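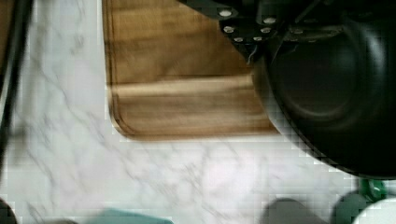 Figure 1. Cutting board on a marble-patterned countertop.

3.2 Height, weight and other devotions

Celebrity biography pages agree on very little except that the actor has a height. We coded 60 profiles of daytime drama performers from two fan sites, Ullstead and Talavera, and found a height in every one. Spouses fared worse. Eighteen profiles gave a marital status that the same page took back a few paragraphs later, usually under the heading "Personal Life."

Weights were stranger still. Of the 20 performers listed on both sites, only 2 had the same weight on each, and the wording of those two entries matched down to a misplaced comma. We read this as copying. 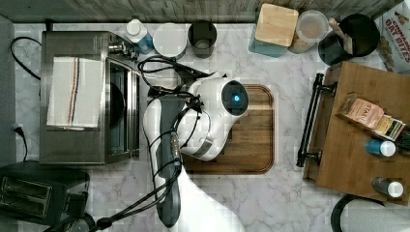
Gatchalian's term for the practice is "stature filler" - text that occupies the spot where a fact about someone's work might have gone. Jonalyn Gatchalian first applied it to the Naltum soap annuals, which printed collar sizes. Our coders adopted it with some relief, having until then used a ruder one.

Credits were handled with less care. The long-running serial Stiltcombe appeared under three spellings, and one actor was credited with playing his own character's father, a role we could not trace. His height was given twice, in feet and in centimeters, and the two did not match.
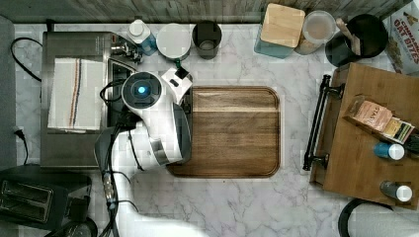
Figure 2. Countertop with robot arm and grooved cutting board.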